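Manipulation Group – Minutes
11/7/22, Adeleke Room

Present: the usual people, plus two from Justura on the call, one of whom had a working microphone.
Apologies: received from those who were also absent last time.

1. Minutes of the previous meeting

Accepted with one correction. The item reading "Gutudis is stable" should read "Gutudis is in the stable branch." The group agreed these are different claims.

2. Matters arising

The room still has the 2005 projector. It was turned on before the meeting and reached full brightness during item 4.

The disk quota was raised in May and has been used up. Everyone was asked to delete their intermediate checkpoints. Everyone looked at someone else.

The shared calibration sheet now has a column for which set of fingers was on the gripper. It would help if this column were filled in. Entries such as "the good ones" will be sent back to whoever wrote them.

3. Pomeck: selecting demonstrations from the kitchen set

This was the main item and took most of the time.

Background, for the Justura side. The kitchen set was recorded with the hand-held grippers, no arm involved, and holds 1313 demonstrations of sandwich making in various states of completeness. Until now we have trained Gutudis on all of it, on the theory that more is more. Pomeck is a scoring step that runs before training. It looks at each demonstration and asks whether a policy would learn anything useful from it. Low scorers are left out.

The score has two parts. The first is a tracking term, taken from how steadily the finger markers are read and how well the recovered gripper width agrees with itself over time. The second is a progress term, which gives credit for motion that ends somewhere different from where it began. A good deal of the set is motion that does not. People pick up a slice, think about it and put it down again, and we had been teaching this to a policy as if it were a skill.

Result: trained on the top 200 demonstrations, Gutudis did better on the bread placement step than it did when trained on everything. Same architecture, same number of gradient steps, same robot, same supermarket. The gain held up when the evaluation was repeated by a different member of the group, who had been hoping it would not.

The meeting was pleased for nearly a minute. Then the objections began.

First objection: the top 200 might simply be the easy ones. The presenter had expected this and put up a plot of initial layouts, which shows the selected demonstrations spread over most of the same table positions as the full set. There is a thin patch at the far side of the table. The presenter described the patch as "slightly underrepresented." The plot showed a white space. It was agreed to call it a gap.

Second objection: the tracking term may be rewarding slow hands. Fast demonstrators blur the markers, lose a few readings and are marked down, even when the demonstration is otherwise excellent. One of our quickest demonstrators has almost nothing in the top 200 and took this well, considering. The presenter will try normalizing by speed. A counter-proposal that everybody should just move more slowly was noted and will be ignored in the customary way.

Third objection, and the one that mattered: thin objects. Bread held flat and bread held on edge look very different to the wrist camera, and the gripper width is about the same in both cases. The progress term only knows about position, so a slice brought to the plate in any orientation at all gets full credit. The discussion went around this for a while in the abstract, with people holding up notebooks to stand in for bread, until a moment from the lettuce stage of one of the recordings went up on the projector.
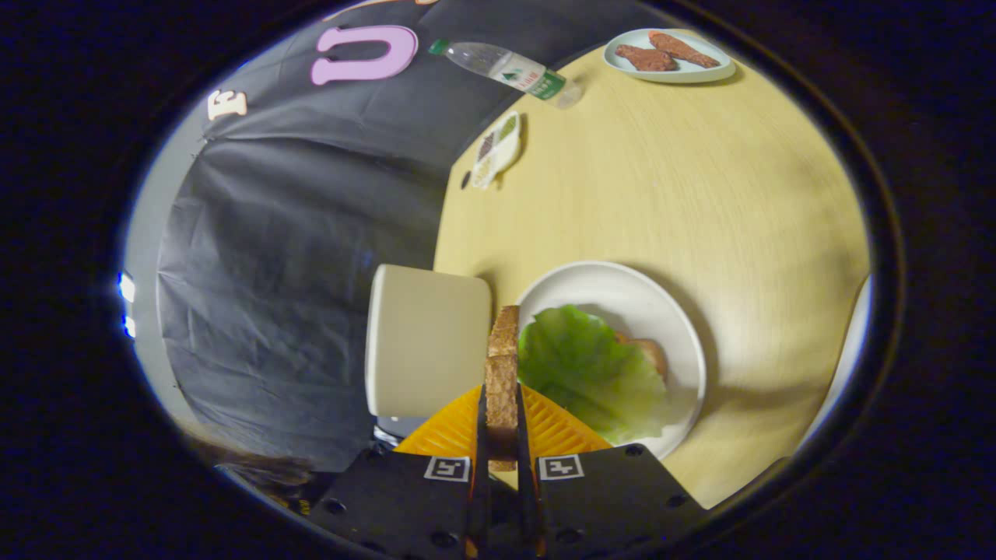 One voice from the Justura end asked how the policy is supposed to know which way to tip the slice from a view like that, given that all it gets of the bread is the crust. The face carries most of the information about tilt, the remark continued, and if the face is hidden then the model must be getting the answer from the history of the wrist motion or making it up. Had anybody checked which?

Nobody had. The presenter said history seemed likely. Asked what "seemed likely" rested on, the presenter said that the alternative was upsetting.

There followed the most useful part of the meeting, so it is recorded in slightly more detail than usual.

It was suggested that we train a version of Gutudis with the motion history removed, using the same 200 demonstrations, and look only at the final tilt. If tilt errors go up a lot, the history is doing the work and we can say so. If they stay the same, the policy has found something in the image that we have missed, or it has learned one tilt and applies it to all bread. The last possibility got a laugh, then a silence.

A second suggestion was to add an orientation term to the Pomeck score. For this we need to know how the slice is sitting in the fingers, and the markers only tell us how the fingers are sitting. Slices can rotate in the grip. A hand annotation pass was proposed. Enthusiasm was limited. It was pointed out that annotating the top 200 is a reasonable afternoon and annotating 1313 is a career. The compromise is to annotate 43 demonstrations, drawn at random from the full set and not from the top, and see whether finger orientation at release predicts slice orientation well enough to be used alone. If it does, nobody has to annotate anything further and morale will recover.

The question of what counts as success was reopened. At present a placement passes if the slice ends up on the plate and stays there. Under this rule a slice leaning against the lettuce at a rakish angle is a pass. Some felt this was generous. Others felt it described their lunch. The stricter rule (top slice resting on the filling and covering most of it) will be reported next to the old one, so that readers can see both numbers and pick the one that annoys them. The old videos can be rescored for this without rerunning the robot.

The Justura side also asked whether Pomeck depends on the markers, as they would like to try it on data recorded with plain fingers. Short answer: yes, for the tracking term. Longer answer: probably not in principle, and the width could be estimated another way, but the person giving this answer did not want it minuted as a promise. It is minuted as an answer.

4. Writing

The draft has a title, a method section and four competing introductions. The authors were encouraged to settle on one. The current abstract says that Pomeck "dramatically" improves performance. The word was struck by general consent. A replacement could not be agreed and the sentence now reads "improves," which on reflection everyone preferred.

The related work section treats every earlier paper on demonstration filtering as having missed the point. Two of the people in the room wrote one of those papers. The section will be revised.

The gap in table coverage goes in the main text and not the appendix. There was mild resistance to this, all of it from one chair.

5. Any other business

Someone has been storing experimental bread in the same cupboard as bread. Experimental bread is to be labeled. Unlabeled bread will be treated as food, and complaints about missing objects will not be heard.

The left fingers on the spare gripper have a loose screw again. Please do not record with it until it has been tightened and recalibrated, in that order.

Actions

– Retrain Gutudis without motion history on the same 200, report tilt error: presenter.
– Annotate slice orientation for the 43: shared out among everyone who spoke during the third objection.
– Speed-normalized tracking term, old and new rankings side by side: presenter, with the quickest demonstrator checking the result.
– Rescore existing evaluation videos under the stricter rule: evaluation pair.
– Send Justura the scoring code, with the paths on one person's laptop taken out first: presenter.
– Delete checkpoints: all.

Next meeting in the same room, once the 43 are annotated. Please bring the plots as files and not as photographs of a screen.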